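Olvera Home & Travel Board > Packing > decanting shampoo, worth it??

drisby_dan
4 weeks in June, one carry on. Wife says decant everything into little bottles. I say buy it there. Who's right

faltness2154
Buy it there. Decanted for years, half of it leaked in my bag. Never again

Annag Lennox
Disagree. Leaks are from overfilling, leave a gap at the top and squeeze a bit of air out before you close it. And if you have a fussy scalp you can't just grab whatever teh shop has

faltness2154
I did leave a gap. Still leaked. Cheap caps

merkudham_mo
depends on the place. city yes buy it, tiny island no. paid silly money for conditioner once

Annag Lennox
Same bottle style in two sizes works for me, big one stays home and the small one gets topped up. Label them tho, I washed my hair with body lotion in Merkudham 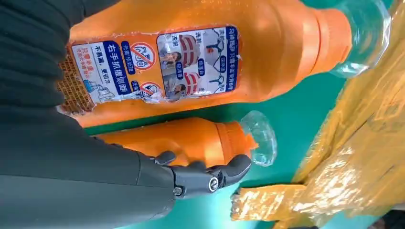

orange ones, small and large, clear caps

drisby_dan
ok those look decent. what size is the small one, limit is 100ml right

merkudham_mo
check your airline, some airports changed it

faltness2154
still say bar shampoo. no caps no problem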